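On Giving Up the Car

2 Nov 2023

I sold the car in March and have been insufferable about it ever since. Friends who used to ask how I was now ask how the bus is, and I tell them, at length, which is their own fault.

The bus is the 4 from Trarham, by way of Plesent, and it comes when it likes. There is a timetable in a plastic case on the pole, but sun and rain have got at it and what is left reads like a poem about mornings. I have learned to go by the woman with the tartan trolley. If she is standing, the bus is near. If she is sitting on the wall, I have time to go back for my gloves.

My car was an elderly hatchback with a smell I had stopped noticing and passengers hadn't. The garage in Trarham wanted £813 to get it through its MOT, and offered me £400 for it if I didn't fancy that. I stood in the office pretending to think. I had already cleared out the glovebox, which held a torch with no batteries, a map of somewhere I have never been and more than 3 years of car park tickets.

The first month was grim. I had not understood how much of my life was arranged around having a boot. You can't bring home a bag of compost on the bus without becoming a character, and I am now, I think, the compost man. The driver called me that once and I was flattered for most of a day.

Then there is the matter of rain. I used to own an umbrella the way other people own a fondue set. Now I have opinions about umbrellas, and a proper coat from Brunell, the outdoor shop by the market, which cost more than I have admitted to anyone at home. It has a pocket for which I have found no use and a hood that turns a moment after my head does. 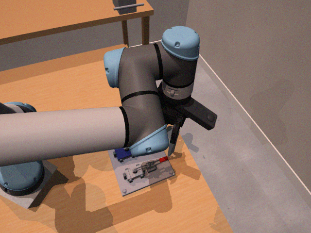
2 min read

Evenings are the weak point. The last bus leaves Plesent before most puddings arrive, so I have eaten a lot of starters this year and gone home. I could get a taxi, but I have done the sums and would rather have the starter.

Do I miss driving? A bit, on the top road, with the radio on and no one behind me. I miss having somewhere private to swear. But I have read eleven library books on the 4, and I know which house in Plesent has the good dog.

Next time: the folding bike, and what it did to my trousers.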